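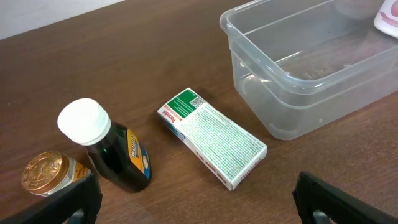 Wrist cam view, medicine sorting task, Panadol box in the middle

Wrist cam only vs wrist + overhead: my numbers, please pick holes

kettlefish
Right, I said in the October thread I'd post this when I had something worth arguing over, so here we go. The task is putting medicines into a clear plastic tub. Same arm, same two-finger gripper, same table. I trained one policy on the wrist camera alone and a second on wrist plus a fixed overhead camera, and both got the same 2,000 demos. I used the Kallgate training code with hardly any changes (I turned the crop augmentation down, more on that if anyone cares).

What I found is that wrist only did better on boxes and worse on bottles. I wasn't expecting a split like that. I'd have put money on two cameras winning across the board!

The picture up top is the sort of view the wrist policy gets before it picks anything. The carton is lying at a slant between the fingers but further off, so it gets a good long look at it on the way in. The bottles are down in the left corner, and the gold-capped one is half behind the finger. My guess is that's the whole story, but it's a guess.

pelmet_jo
Nice write-up. How are you scoring a success? If a bottle goes in the tub on its side, does that count?

kettlefish
Yes, in the tub is in the tub. I don't care which way up. Dropped on the rim and rolled back out is a fail, and so is knocking a neighbour off the table.

grommet77
I don't buy the finger explanation, sorry. Everyone's wrist camera has fingers in it and the network learns to ignore them after a few hundred demos. I'd look at the tub first. See-through walls, brown table showing straight through them, bits of glare on the inside. If the policy can't tell where the rim is, it'll let go in the wrong place, and round things punish you for that more than flat things do.

kettlefish
Fair point about the tub, but then why would the overhead camera help bottles and hurt boxes? It sees the same tub.

grommet77
Because from overhead you get the whole outline of the rim. In your wrist shot the tub runs off the top and the right. As for the boxes getting worse, I've no idea, could be noise. How many trials did you run?

kettlefish
2,685 on wrist only and 2,899 on the two-camera one. They don't match because I left the second lot going over a long weekend and couldn't bring myself to throw the extra ones away.

pelmet_jo
That's not noise then, grommet.

grommet77
Depends how they were run! If all of one lot came first and all of the other came after, you've also tested the lighting, the gripper pads wearing down and whatever else drifted in between. Did you swap back and forth?

kettlefish
No. One block then the other. I know, I know.

Chun-hung Yu
Hello, I don't post often but we had something close to this on the Hondness arm. Our two-camera policy leaned on the overhead view for nearly everything, and at that distance a flat white carton is a pale patch with hardly any detail in it. The angle came out wrong by enough that one finger landed on the cardboard. From the wrist you get the print, the QR code, the coloured bit at the end, loads to tell you which way the thing is pointing. We tried blanking the overhead picture at random during training and the boxes came back. Bottles stayed where they were. I called it Tsang dropout in my notes, after the street I lived on, so please don't go looking for a paper.

kettlefish
Oh that's a good one. How often were you blanking it?

Chun-hung Yu
One frame in four. We tried half as well and it made the bottles worse.

sprocketeer
Slightly off to one side, but what's the mix of objects? I see two bottles near each other there, one upright-ish and one leaning right over with its white cap pointing off up to the left. If most of your bottle demos are standing up, a tipped one is a different grasp altogether and I'd want it scored separately.

kettlefish
They're lumped together at the moment. I do have the poses saved, so I can split them without running anything again.

grommet77
Do that before you train anything new. I still say tub.

pelmet_jo
Put a strip of tape round the rim and find out? It's an afternoon's work.

kettlefish
Going to do both. Plan is: split bottles by pose, redo the trials swapping policies every ten goes, then another 2,000 demos' worth of training with the blanking in. Tape after that, if the Grarard mount is still holding by then. It's been creeping loose and I've been tightening it every morning at nine like a mug.

grommet77
Hang on, the overhead camera's mount is coming loose?? When did that start?

kettlefish
Second block, I think. Let me check my notes.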